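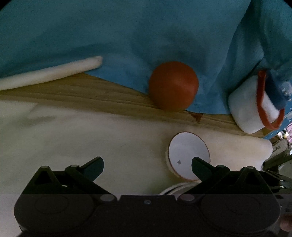 **Unit 6: Planning a Retail Sampling Campaign**

These notes accompany the Wednesday lecture and should be read before the seminar. Students who missed Unit 5 (store layout and footfall) will need its section on dwell time, as the terms are used here without further definition.

## 6.1 Scope

Sampling is the distribution of a product, free of charge, to people who may later buy it. The unit deals with sampling inside stores and shopping centers. Mail sampling and event sampling are covered in Unit 8.

A sampling campaign normally involves four parties: the brand owner, the retailer, the agency and the staffing company. On smaller campaigns the agency supplies its own staff. The contract should state which party holds the stock overnight and which party pays for samples that are damaged or missing. Disputes over stock are common in this type of work and are expensive to settle after the event.

## 6.2 Setting the objective

The brief from the client should contain one main objective. Typical objectives are:

- trial among people who have never bought the product
- immediate sales in the host store
- sign-ups to a mailing list or loyalty program
- support for a new listing with the retailer

An agency that receives a brief with all four should ask the client to rank them. The ranking affects the choice of store, the size of the sample and the wording used by staff. A full-size product given away at the door may produce strong trial figures and weak sales on the same day – the shopper already has what she needs.

## 6.3 Worked case: Cido at the Andham Center

Cido is a hand cream sold through pharmacies and department stores. Its owner appointed the agency Tredik to run a sampling campaign at the Andham Center in September. The account was led by Joelle Bitar, who has kindly allowed the department to use her planning papers.

The main objective was immediate sales. The sample was a small tube holding enough cream for several uses, with a voucher attached to the cap. The voucher could be used only at the pharmacy on the lower level and only until closing time on the day of issue.

| Item | Planned | Result |
|---|---|---|
| Samples handed out | 2,000 | 2,972 |
| Voucher expiry | Same day | Same day |
| Staff briefing | 20 minutes | 31 minutes |

The additional samples came from a reserve that had been approved by the client before opening. Students should note that approval was given in writing. Without it, Tredik would have carried the cost.

The briefing overran because the voucher terms had been changed the evening before and staff had not received the new wording. Ms. Bitar's own review recommends that no change to terms be accepted after the staff script has been issued.

## 6.4 Location within the site

The first plan placed the stand at the main entrance. The center's management moved it to the foot of the escalator, where fewer people passed but more of them were walking toward the pharmacy. Passing traffic is only a starting point. The planner should also establish:

1. the direction in which people are moving
2. the distance to the point of sale
3. whether the stand blocks a fire route or another tenant's window
4. access to power, storage and water

Item 3 must be confirmed with site management before artwork is ordered.

## 6.5 Measurement

Voucher redemption is the simplest measure, but it understates the effect of a campaign. Some shoppers buy without presenting the voucher and others buy elsewhere. Where the retailer will share sales data, the campaign days should be compared with matching days in earlier weeks, and with a similar store that had no activity. The comparison store should be chosen before the campaign begins.

## 6.6 Seminar preparation

Read the brief for Azar, a range of herbal teas, in the course folder. Prepare a plan of one page covering the main objective, type of sample, preferred location and method of measurement. Bring a printed copy. Groups will present in alphabetical order.

Questions on the assignment should be sent to the unit leader, Iraklis Nikolaidis, before noon on the day of the seminar.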